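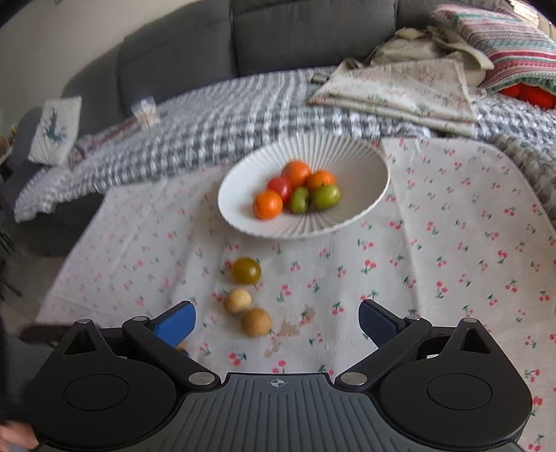
Hand-held gripper, silver screws at the joints.

Ticket: no IPv6 on the upstairs network
Opened by: Josefien Prins
Site: Flukidthorpe
Status: closed

Right, writing this up as I go, mostly so I can find it again when it breaks next July (it always breaks when I'm on leave!).

The new Bandar router went in and everything downstairs got an IPv6 address straight away. Lovely. Upstairs, nothing. Just the link-local one starting fe80, and every machine falling back to IPv4 as if it was still 1995.

First thing I tried was pinging the router from my laptop upstairs. Link-local ping was fine, 8 out of 8 replies. So the cable's good and the switch is passing traffic, or at least some of it.

Then I ran a capture and waited for router advertisements. Ten minutes, a cup of tea, not one. Moved the laptop downstairs and they came in happily, up to 600 seconds apart, so I'd given up just about early enough to fool myself. Went back up and left it running for 2,000 seconds this time. Still nothing!

That pointed at the switch on the landing, an old Clurkska we got from Panganiban when they cleared out their office. Logged in (password was on the underside, don't ask) and there it was under port security: RA guard, switched on for every port, including the uplink. So it was throwing away the adverts from our own router, and solicitations got no answer either as the replies were being dropped too.

Set the uplink port to trusted, saved, and rebooted the switch to be sure the setting stuck. Addresses turned up on all the upstairs machines within 70 seconds of it coming back.

I've left RA guard on for the other ports. Config backup is in the usual folder, named after the switch.

Still to do: the printer wants a static address and won't take the prefix I typed in. Separate ticket for that one.

Closed December 24, 2018. JP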